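Drying glass test tubes after washing, how long before they can be put away?
Home & School Lab Help > Cleaning and Storage
Posted 15th June by Marar

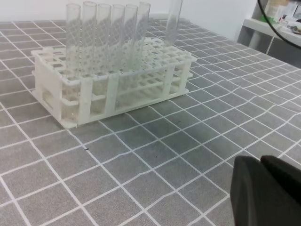 How long should glass test tubes dry in a rack before I store them in a closed drawer? I wash them by hand with dish soap and rinse them under the tap. Last time I put a batch away after lunch and there was still water in the bottoms the next morning. I don't have a drying oven. The room is usually 73 degrees.

Iulian Voicu
Overnight is the usual time for tubes drying upside down, and a full day if they stand upright. Water has nowhere to go in an upright tube except out the top as vapor, so a few drops in the bottom can sit there a long time. If your rack has no pegs, set the tubes mouth down in a beaker with a folded paper towel in it. Shake each one out hard first. I do 27 at a time this way for a weekend class and they are ready the next afternoon.

Do a last rinse with distilled water too. Tap water leaves white spots, and once those build up you need vinegar to get them off. A gallon from the grocery store lasts me from March to the end of the school year.

dekix17
just use a hair dryer on low

MacLeod
I would skip the hair dryer if the tubes are going to be used for anything sensitive, it blows dust and lint into them. For plain classroom work it's fine. A little rubbing alcohol swirled around and poured out will speed things up, but keep it away from flames and open a window. Also leave the drawer open a couple of inches for the first day. Mine smelled musty until I started doing that.

2 people found this helpful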